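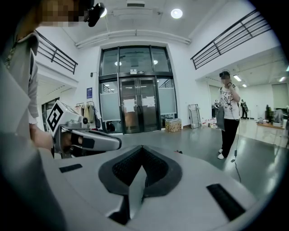

*Hand-held grippers in use in the main hall, with the glass entrance at the back.*

## Varska hand-held gripper - demonstration visits

The Varska is a white hand-held gripper for recording manual tasks. An operator holds it by the grip and works with it the way a robot hand would. The recordings are then used to train robot arms at Tekin and at customer sites. Visits to see it working take place at our Dillville building, in the main hall below the mezzanine.

### What you get on a visit

A visit lasts 70 minutes. The first part is a short talk on how the gripper is built and how recordings are stored. After that the operators work through the tasks scheduled for the day, and visitors can stand close enough to see the fingers open and close. Questions are fine while they work, except during a take. The operator will say when a take has ended.

The last 29 minutes are for trying it yourself. Most people start with picking up and placing light objects, then move on to opening a drawer or turning a container. Bring an object from your own production line if you like, as long as it can be lifted comfortably with one hand. We can't accept liquids or anything with an exposed blade.

### The equipment

- **Gripper:** white housing, long fingers with rounded tips, black pad set into the inner face near the base.
- **Marker:** square, black and white, mounted on top of the housing. Keep it clean and don't cover it with your hand.
- **Head camera:** worn by the operator. Visitors can wear one during the hands-on part, and it fits over most glasses.
- **Side knob:** small, black, on the housing. Please leave it where the operator set it.

Replacement finger pads are sold in packs of 2. The marker plate can be ordered separately. The gripper is offered as a single unit or as a pair, and the pair is the better choice for any task where one hand has to steady the work.

### Who runs the demonstrations

Muchen Feng plans the sessions and is usually on the floor for them. If you have a specific task in mind, describe it when you book and it can often be added to the day's list. Feng needs the size and weight of the object, and a sketch or a phone photo helps - it doesn't need to be a good one.

### Getting in

Come in through the glass double doors. There is a clothing rack along the back wall by the entrance, where coats can be left. The floor is glossy and cables may run across it, so wear flat shoes and watch your step. Groups are limited to 49 people. Larger groups are split and the second half goes to the Plasaston showroom first.

Visitors may take pictures of the equipment. Ask before photographing operators or other guests.

### Booking

The next round of visits is in April, with a morning start at 9:30 and an afternoon start at 2:00. Send your company name, the number of visitors and your preferred start to the Dillville front desk. You'll get a reply with parking directions and a short safety sheet, which everyone in the group has to sign before the hands-on part.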